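Workplace Safety and Layout, Unit 4: Floors and Work Surfaces

Read this before the Furside walk-through. Bring the floor plan you drew in Unit 3.

Floors come first in any room survey. Start at the door, follow the route a person would take to the desk, and write down anything lying on it. Do the floor before you look at any surface.
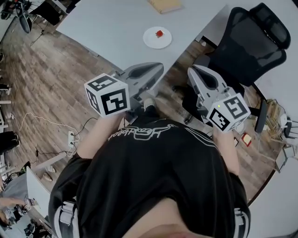 Cords are the most common entry on student survey sheets. Mark each one by where it lies: against a wall, under furniture, or across open floor. The white power strip on the left, with a tangled white cable beside it and thin black ones running over the planks, goes in the third group. Small boxes and cards near a chair get their own line.

Work surfaces are next. List what is on the desk and mark each item as in use, stored, or out of place. Drinks go on a separate line, even when the bottle is closed.

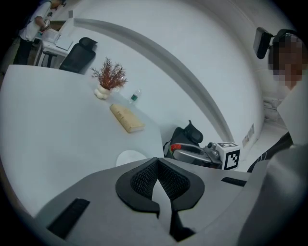
Then check the chair. It should roll back 30 inches without hitting anything. Measure from the edge of the desk and use the steel tape.

The survey takes 60 minutes. Write up to 200 words on the one change you would make first. Sheets go in the box outside the Godoy room by 4 p.m.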